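The Long Breakfast

Isla Hepburn on the pleasures of a worktop that is never quite cleared

My grandmother laid the breakfast table the night before, and I have spent most of my adult life meaning to do the same. The bowls went upside down on the cloth at Gillies, the house she kept for 40 years, and when you came down in the morning (in January it was still black as a boot outside) all you had to do was turn yours over and wait for the pan.

I have never managed it. In our house breakfast happens on the worktop, standing up, in among everything else that lives there, and for a long while I thought of this as a failing. Then last winter I went to stay with my old friend Jozefína Urban in Plernumberg, and her kitchen quite changed my mind.

Jozefína makes her own granola, 600 grams of oats at a time, with whatever nuts are left in the cupboard and a spoonful of dark honey from Lirkau. It goes in the oven for 20 minutes, has a good stir, and goes back in until the whole flat smells of it. She puts out a plate and a bowl, and people drift in and help themselves between looking for their keys and rinsing a cup.

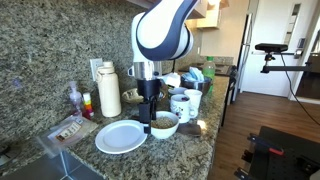
What I like about a kitchen run this way is how much of the household you meet before you've spoken to anyone. There is granola heaped in a white bowl and a big plate waiting for toast, and then, just past them, a mug with a cartoon figure on it, a tall water bottle with a loop on its cap, the soap by the wall. A mixing bowl has something light blue and crumpled spilling out of it. All of it keeps company with a granite worktop speckled enough to forgive any number of crumbs, and I do think a forgiving worktop is half the secret of a happy morning!

I came home and bought a proper lidded jar from Urnard, the little hardware shop at the bottom of our hill, and it has been filled and emptied more times than I can say. My oats come out darker than Jozefína's, and my husband prefers them that way. The table still isn't laid the night before, but the jar is always by the kettle, with a spoon next to it.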